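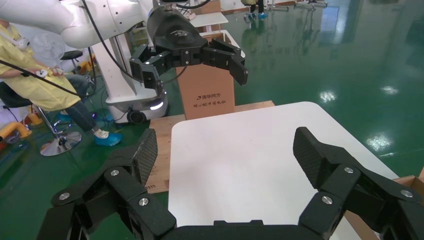 Plunon : cartons, caisses et plateaux d'un poste d'emballage

Fiche du jeu de données, rédigée par Yeshi Moges, relue par Lemlem Habte.

Contenu

Plunon rassemble des photographies d'un poste d'emballage et des objets qu'on y trouve : boîtes en carton, caisses ouvertes, tables blanches, palettes en bois. Le jeu compte 700 photographies. Parmi elles, 216 portent des annotations complètes, les autres n'ont qu'une étiquette par objet principal.

Les vues sont prises à hauteur de travail, près des surfaces. Le plus souvent, un plateau blanc occupe le milieu, avec un carton debout à proximité. Les plateaux peuvent être vides, comme dans la vue d'ouverture, où un plateau blanc à coins arrondis repose sur une palette brun clair et où un carton brun porte l'inscription « 清华同方 ».

Organisation des fichiers

photos/ — les photographies, un sous-dossier par séance
etiquettes/ — un fichier texte par photographie
contours/ — les contours dessinés à la main, pour la partie annotée seulement
lexique.txt — la liste des noms d'objets admis
journal.txt — les corrections depuis la première version

Les séances portent un nom court : Arholm pour l'emballage, Gallik pour le rangement des caisses, Tilahun pour les postes au repos. Ces noms servent uniquement à s'y retrouver et n'ont pas de valeur dans les annotations.

Étiquettes

carton : boîte en carton, fermée ou ouverte, quelle que soit sa position. Un morceau de carton isolé reçoit l'étiquette « carton_partiel » quand on ne peut pas voir à quoi il appartient.

plateau : surface horizontale claire, posée sur un support. Une table entière, avec ses pieds visibles ou non, reçoit l'étiquette « table ». Les deux se confondent facilement dans les vues rapprochées. En cas de doute, on garde « plateau ».

palette : support en planches. Les marquages au pochoir sur la tranche ne sont pas transcrits, sauf s'ils se lisent sans agrandissement.

caisse : bac rigide ouvert sur le dessus. Le contenu n'est pas annoté.

siege : chaise, tabouret ou banc. Une personne assise a son propre contour, séparé de celui du siège.

Textes imprimés

Les inscriptions sur les cartons sont recopiées dans leur écriture d'origine, sans traduction. Une ligne trop petite pour être lue est notée « illisible », même si l'on croit deviner la suite. Les logos sont signalés par le mot « logo » et ne sont pas nommés. Une même boîte peut donc avoir une ligne lue et une ligne illisible.

Corrections

La version 2 date de mars. Elle corrige 53 étiquettes, pour l'essentiel des plateaux notés comme tables dans la séance Gallik. Les contours des palettes ont aussi été repris : la première version s'arrêtait au bord du plateau, la nouvelle suit chaque partie visible du bois, y compris quand elle est coupée en deux par un objet posé devant.

Limites connues

Les surfaces blanches brillantes posent problème. Sur certaines vues, le bord du plateau se perd dans le fond clair et le contour a été tracé à l'estime — le fichier d'étiquettes le signale par la mention « bord_flou ».

Les cartons bruns dominent largement. Un modèle entraîné sur Plunon seul reconnaîtra mal les boîtes de couleur ou fortement imprimées. Les dimensions réelles des objets n'ont pas été relevées, et aucune échelle n'est fournie.

Utilisation

Le jeu convient au repérage de contenants et de surfaces de pose libres. Il ne convient pas à l'identification de personnes, et cet usage est exclu par les conditions d'accès. Merci d'indiquer le numéro de version dans tout travail qui s'appuie sur ces données.

Les erreurs d'étiquette se signalent à Lemlem Habte, avec le nom du fichier et le nom de la séance. Pour les contours, joindre le tracé proposé.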